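Dorin Gavrilă
@doringav

I want to write a few posts about sorting second-hand toy bricks, as my neighbour Senga asked me how I do it. 1/7

2/7 I buy mixed boxes at the market in Ramthorpe. The last one cost me very little and held 421 pieces, plus one button and a dead battery.

3/7 First I wash them. Lukewarm water, a drop of dish soap, an old pillowcase with a zip. Please do not use hot water, the pieces can lose their shape. I dry them on a towel overnight.

4/7 My mistake in the first year was to sort by colour. It looks very nice, but a small black piece in a tub of black pieces is almost impossible to find. Now I sort by shape, and only the big tubs by colour after that.

5/7 If two flat plates are stuck together, do not use your teeth! I did this in September and my dentist was not pleased. Push a thin corner between them and turn slowly.
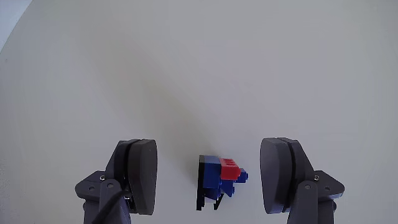
6/7 For storing, I like shallow drawers better than deep boxes. Children do not dig in a drawer, so the floor stays cleaner. Mine take up to 300 small pieces each.

7/7 Kenna asks if I keep the instructions. Yes, in a ring binder, also the torn ones. If somebody has a good method for wheels and tyres, please write to me, mine are still in a soup pot.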